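Ticket 2311 – two-jaw gripper, blue pads, compare left and right
Status: open
Opened: 2020-10-28
Site: Golladine

Tried 16 picks of snack bags with the Tumer pads. In 5 of them the bag turned toward the right side before the jaws were closed. With the old pads I did not see this.

Checked so far: pivot pins tight, zero position set again, same result. Please look at the pads – the inner surface of the left one is dark and textured, the right one is smoother. I ask if they are from the same batch. Next I will exchange left and right and repeat.
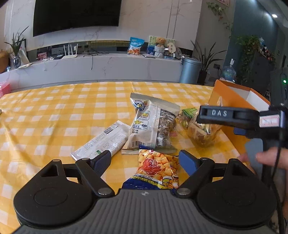 Milovan Lazarević
Gripper testing, Hedotell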